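May, after lunch

Budget notes for the tending cell, before I forget what Kaisu Riihimäki and I settled over coffee. The arm is fine, we keep it. The money question is everything around it: the vise, the fingers, the air supply, and whatever we put parts in.

The Witthorpe quote for a powered vise came back and it's higher than I hoped. Oksanen is cheaper but wants 6 weeks, and their jaw blanks are extra (of course they are). I've got the cell laid out in the sim with a generic vise model so we can argue about reach before we spend anything.
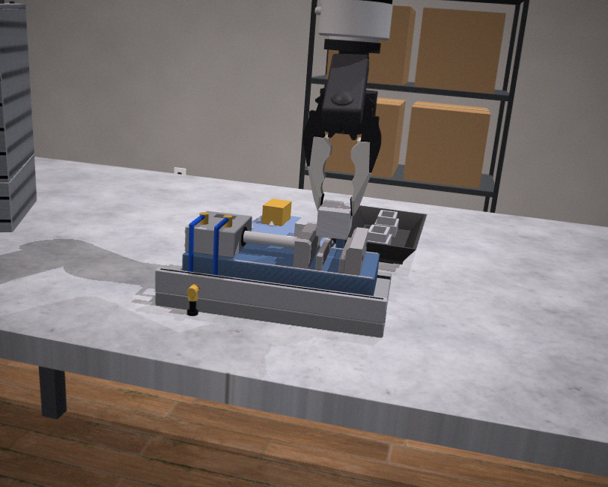

I'd still like more room between the fingers and the jaws before I commit to a jaw height. Kaisu thinks I'm fussing – maybe so, but a second set of fingers costs real money and moving a block in software is free. We agreed to price four sets of soft jaws and only two sets of fingers for now.

Trays: the Mivomon ones are 7 dollars each if we take 200, which is silly for us. I'll ask whether they'll sell a small lot.

Still open: who pays for the hoses and fittings, us or the Clenomley project? I put them on our sheet so they don't vanish. Also need a number for the table, the real one has to be heavier than what we've got now.

Kaisu is calling Oksanen about the lead time. I'm redoing the spreadsheet tonight.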